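**Hand-held gripper stops closing halfway, no error. Is the maker's explanation believable?**

*posted by tiled_room*

We've been using a two-finger gripper from Nimow, the sort you hold and squeeze yourself, to record somebody picking up clothes from a bed. The recordings are meant to teach an arm to do the same. Since Sunday the fingers have started sticking. They close part of the way, stop, and then jump the rest. The log carries on as if the movement were smooth, so the sticking doesn't show up in the numbers at all. I only know because I can feel it in my hand.

Support says it is "fabric drag" and that thin cloth does this to everybody. I don't buy it. It does the same with nothing between the pads. Software is 3407, if that matters. Has anyone had this and fixed it?

---

**Ningsih Osman**

Fabric drag is what they say when they haven't looked. If it sticks with nothing in it, the cloth is not your problem.

Check the big screws at the inner ends of the two linkage arms. On ours, one had been done up too tight at the last service and the arm was binding. I backed it off a quarter turn and the sticking went. Do one side at a time and mark where each screw started, or you'll end up with fingers that don't meet in the middle. Lint gets in round the small fasteners further out as well, so clean those before you touch anything else.

As for the log, I'd be more worried about that than the sticking. Ours was filling in gaps between readings and calling the result data. Turn the smoothing off, squeeze slowly, and watch the raw values.

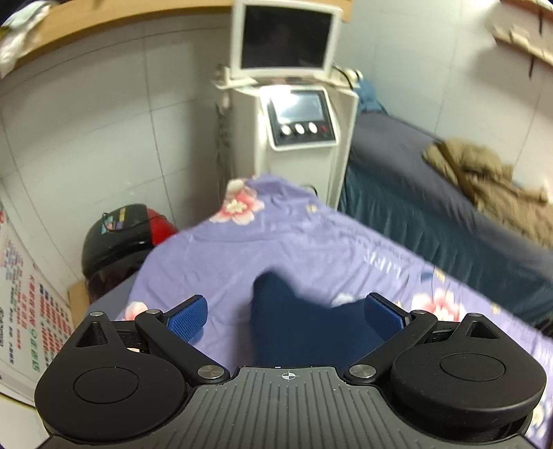
If they sit still and then leap, bin everything you've recorded since it started. I know that hurts. We threw out 26 sessions and kept 15, and I'm still not sure about 4 of those. An arm that learns from a finger position that was never real will grab too hard or too early, and I wouldn't want to be standing next to it.

---

**justard_owner**

Mine's a Justard so might be different but I put a drop of oil on it and it was fine.

---

**Janssen**

Please don't oil it. Oil gets onto the pads, then onto the cloth, and then you really will have a grip problem. I'd also like to hear how long "fine" lasted.

I'm not fully convinced by the screw either — it could be a worn pin. Take the load off, move each arm by hand and see which one catches before you start turning things.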